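Drarnton Chamber Chorus: Winter Program

Rehearsals for the winter concert began in September and move to the Lerkow Hall on 5th November. The program pairs a short mass for double choir with a set of carols arranged by Valentin Ruchti, who will also conduct. Both works are sung at A=440, with the Vanhove chamber organ as continuo.

The hall seats 400. For this concert 200 seats will be removed from the rear so that the second choir can stand behind the audience. The distance between the choirs produces an audible delay, and singers in choir 2 should follow the conductor's beat and ignore what they hear from the stage.

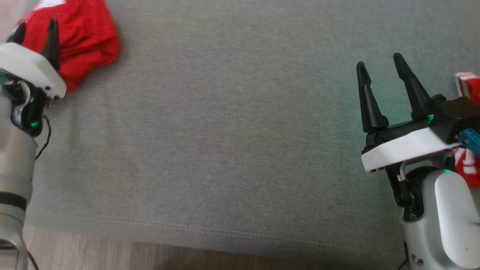
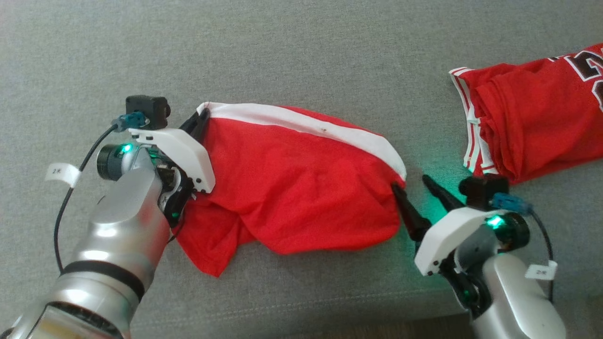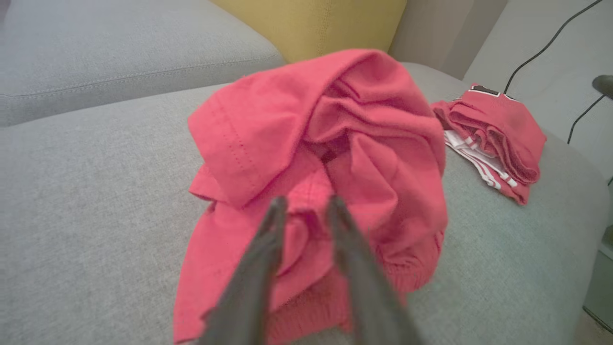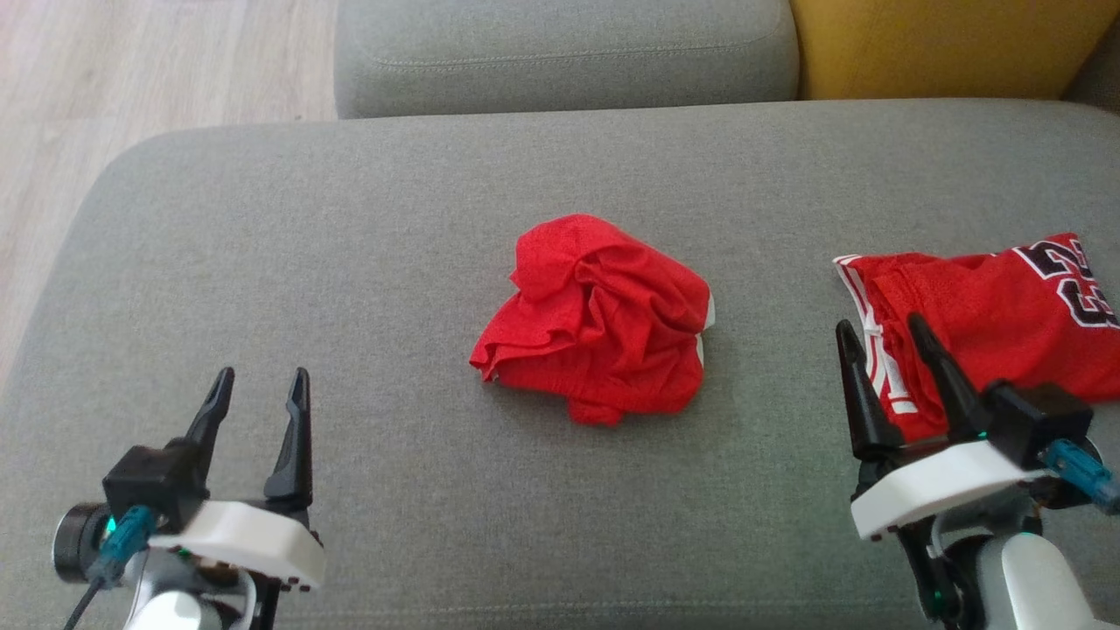
Issue 48, page 2

Scores are the Proniro edition. Older copies number the measures differently in the Gloria and should not be brought to rehearsal. Markings must be in pencil. Breath marks for the Sanctus have been changed: altos and basses now carry through the end of the second phrase, and sopranos and tenors breathe after the tied note.

Tickets are sold at the hall box office and at the door. Seating is not reserved. Doors open half an hour before the first piece, and latecomers will be seated after the Gloria.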